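Last updated 25 February 2020. Questions about the cloth backdrops and the folding tables we lend out at Hestcombe. If yours isn't answered below, write to Phyllis Wragg at the front desk.

## Borrowing

**Who can borrow a backdrop?**
Anyone with a Hestcombe workshop card. You don't need to be enrolled in a class. If your card number starts with 247 it's an old one and has to be swapped at the desk first.

**How long can I keep it?**
11 days. You can renew once by phone, unless someone else has asked for the same cloth.

**What does it cost?**
Nothing for card holders. There is a charge if a cloth comes back with paint, glue or burn marks on it.

**Which colors do you have?**
Pale gray-white, black and a mid blue. The pale one goes out most, so ask early if you need it in June.

**Can I reserve a table with it?**
Yes. Put both on the same form. Tables are kept in room 353 and you'll need a second person to carry one.

## Setting up

**How far should the table be from the cloth?**
It depends what you want. If the table is right up against the cloth, you get a clean line where the top meets the fabric, but shadows from tall objects will land on the folds. For anything taller than a mug, pull the table forward an arm's length.

**Does the cloth go over the table or behind it?**
Behind it is how most people use ours. Let it drop past the back edge of the table and down toward the floor. If you want a sweep with no line at all, run the cloth forward over the tabletop and clip it at the front. The long cloths will do this. The short ones won't.

**Should I pull it tight?**
You can, but you don't have to. Loose folds are fine for pottery, toys, shoes and most small goods. Pull it tight for glass, or for anything you plan to cut out on the computer afterward.

**The cloth bunches up at one corner. What am I doing wrong?**
Usually the rail is higher at one end. Check that before you start moving clips. If the rail is level, take the bottom corner and walk it out to the side, then let go. Bunching low down beside the table often doesn't matter, as you can crop it.

**Why does my white table look yellow next to the cloth?**
The pale cloth leans gray and a white tabletop tends to look a little warmer and brighter next to it. Set the white balance on whichever one your object is sitting on. Don't try to match both - you'll be there all afternoon.

**Do I need lights?**
A window on one side is enough for small things. We lend a pair of Lusero lamps as well, but they're on a separate form.

## Care

**Can I iron it?**
Yes, on low, from the back. A steamer is easier once the cloth is hanging. Fine creases from storage will mostly drop out if you hang it the night before.

**Can I wash it?**
Please don't. Bring it back as it is and leave a note if something was spilled. Horațiu Furtună does the washing here and would like to know what the stain is.

**How should I fold it for return?**
Roll it on the tube it came with. If the tube is lost, fold it lengthwise once and then roll it up loosely. Folding it into a square leaves lines across the middle.

**How do I clean the tabletop?**
Damp cloth, then a dry one. No scouring pads on the matte tops, they leave shiny patches.

## Returns

**Where do I bring things back?**
The side door at Hestcombe, or the Plolatthorpe branch if you're nearer. Plolatthorpe takes cloths only, no tables.

**Nobody was at the desk. Can I leave it?**
You can leave a cloth in the return bin. Write your card number on the tag. Tables have to be checked in by a person, so call extension 1139 and wait by the door.
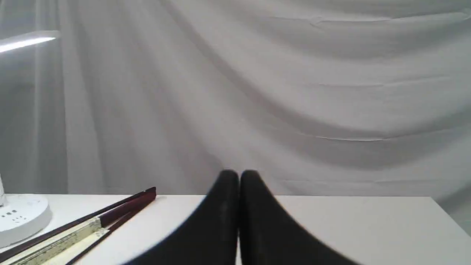
*The pale gray-white cloth hung in loose folds behind a white table.*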